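Getting red marks off a pale tabletop

Light tabletops show everything. A line of red that would disappear on a dark desk stays in view on a beige or cream one, and most people reach for the strongest cleaner under the sink first. Start with the mildest thing and work up. Most marks come off well before you get to the end of this page.

What you need

Two soft white cloths (dye from colored ones can transfer)
Dish soap and warm water
A plain white eraser
Rubbing alcohol
Baking soda
Cotton swabs
A cream cleaner - I use Nusell, but any non-gritty one will do

Before you start

Find out what the surface is. If you still have the paperwork for the table, look for the care section. Laminate and melamine will put up with nearly everything below. Painted wood, varnish and oiled wood won't, and on those you should stop after Step 2 and ask the maker.

Slide loose things away from the part you are cleaning, including small pieces that could get dragged under the cloth and scratch. Wipe off dust and crumbs with a dry cloth.

Then test. Pick a spot on the underside or near a back corner, put on a little of whatever you plan to use, leave it for a minute and wipe. Look at it again when it's dry. If the shine has changed or there is color on the cloth, don't use that product.

Step 1: Soap and water

Put a few drops of dish soap in a bowl of warm water. Wring the cloth out well and wipe along the mark, then dry it. Crayon and washable marker will often go at this point. Food coloring usually fades but leaves a pink shadow.

Step 2: The eraser

Rub lightly in one direction with the white eraser. It works on colored pencil and on scuffs from plastic or rubber. Don't use a pink eraser on a pale top. It can leave its own streak.

Marks tend to collect along the front edge, where people lean and write. Short ones and thin streaks like those near the front of the tabletop below are small enough to treat one at a time with a cotton swab. 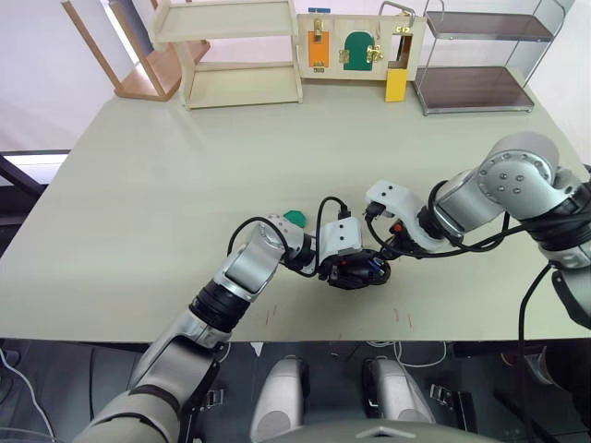 Doina Lazarević wrote to say that she had gone straight to alcohol on a Mikberg desk with a painted top and took off a patch of paint along with the marker. She now tests underneath first, and asked me to move that part higher up the page. I have.

Step 3: Rubbing alcohol

For permanent marker and ballpoint. Open a window and keep away from flames. Dampen a swab, touch it to the mark and roll it, so that the color lifts onto the cotton. Change swabs as soon as one turns red, or you will spread a pink smear. Wipe with clean water and dry.

Step 4: Baking soda paste

Mix baking soda with a little water until it holds its shape. Cover what is left of the mark and leave it for 5 minutes. Wipe it off with a damp cloth without pressing. Baking soda is a mild abrasive, so skip this on a glossy top.

Step 5: Cream cleaner

A pea-sized amount on a damp cloth, small circles, then rinse twice. Residue dries to a whitish film that shows up in side light.

Don't sand laminate. Even fine 600-grit paper leaves a dull patch that catches more dirt than the mark did.

If there is still a faint line after all this, leave the table overnight and look again in the morning.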